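The Two Arms at Jonwood

Piyumi Talukder starts every Monday with the cables. Before anything is powered up she runs a hand along each one from the wrist down to the base, feeling for flat spots and for places where the jacket has gone shiny from rubbing. It takes a few minutes an arm. She has been doing it since the cell was put together last November, and she writes the result on a sheet taped inside the cabinet door, even when the result is "no change."

The cell belongs to Jonwood, a small workshop that rents the ground floor of a former dairy building on the edge of Tarkach. Jonwood builds and looks after bench-sized robot cells for other companies. This one it kept for itself. It has two arms fixed to a rail along one side of a wooden table, and it is used to teach the arms handling jobs that customers ask about: passing a part from one gripper to the other, turning a box over, putting a plug into a socket.

None of that works unless the arms are in good order, and keeping them that way is most of Talukder's week. She trained as a machine repairer and spent her first years at Dostine, a packaging plant where the robots stood behind fences and weighed more than a car. The arms at Jonwood are light enough to carry.

"The big ones would tell you when they were unhappy," she says. "You'd hear it in the gearbox. These just get a little bit wrong, and then a little bit more wrong."

What goes wrong first is usually the cabling. On a large industrial arm much of it can be run inside the castings. On small arms like these a good deal of it runs along the outside, and it has to bend every time a joint does. Leave it too short and it pulls on the connector when the arm reaches out. Leave it too long and the loop catches on the gripper, or on the other arm, which is worse.

The first set was tied down too tightly. Talukder had fastened the cables close to the links the way she would have at Dostine, and within two weeks one connector at a wrist had started to drop out whenever the joint turned past a certain point. The arm would stop, somebody would move it by hand, the signal would come back, and the fault would clear before anyone could find it. She replaced the motor lead first, then the board. In the end she found the trouble by holding the plug between two fingers while a colleague turned the wrist.
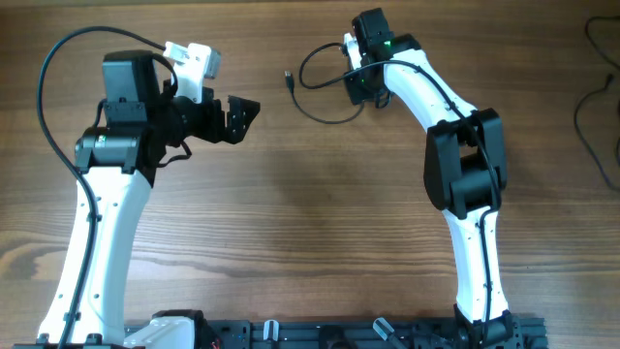 The rule she uses now is to set the length with the arm in its worst position. She moves each joint to its limit, one after the other, and then all of them together, and only when the arm is stretched out as far as it will go does she close the ties. The slack that is left over when the arm folds up again has to go somewhere, so she gives it a wide arc away from the gripper. It does not look tidy. Visitors sometimes ask if the wiring is finished.

After the cables come the screws. Vibration loosens them, and the ones at the wrist go before the ones at the base. Talukder checks the wrist and gripper screws every week and the rest once a month, with a small torque driver that lives in its own drawer and is not lent out. Each screw head gets a line of paint pen that carries over onto the part beside it. If the two halves of the line no longer meet, the screw has moved. She repaints the lines after each check, and she says the paint has saved more time than anything else in the shop.

The clamps that hold the bases to the rail get the same attention. An arm that shifts a hair at the base will miss by several times that at the fingertips, and the error looks exactly like a calibration fault. Twice in the first winter she recalibrated an arm that only needed its clamp tightened. Now the clamp is the first line on the sheet.

Calibration itself is dull work. Each arm is moved to a set of 16 positions, and at each one the reading from the joints is compared with where the gripper really is. For the second part she uses a steel plate with drilled holes and a pointed pin held in the gripper. If the pin drops into the hole without touching the edge, the position passes. If it touches, she notes which side. A full run on both arms takes a morning, and she prefers to do it alone with the radio off.

The grippers wear faster than anything else. The finger parts are counted as consumables and swapped after 1,000 cycles of the heavier jobs, whether they look worn or not. Jonwood used to wait until they slipped. Then a customer in Marín sent a batch of smooth plastic housings for a trial, the grip failed late in the afternoon, and a day of recordings had to be thrown out. The used fingers go into a box under the bench and get a second life on short tests where a dropped part doesn't matter.

She keeps spares for nearly everything: finger parts, wrist cables made up to length, a full set of screws sorted by joint, one complete motor for each size. The motors were the hard item to argue for, as they are the most expensive thing on the shelf and none had failed. In March one did, at an elbow, on the day before a customer visit. Changing it took her most of the evening, including the new calibration.

The next job on her list is the table. The arms reach farther over it than the original plan allowed for, and she wants to move the rail back a little and drill new holes for it. That means every stored position has to be taught again. She has set aside a week for it and doesn't expect to finish early.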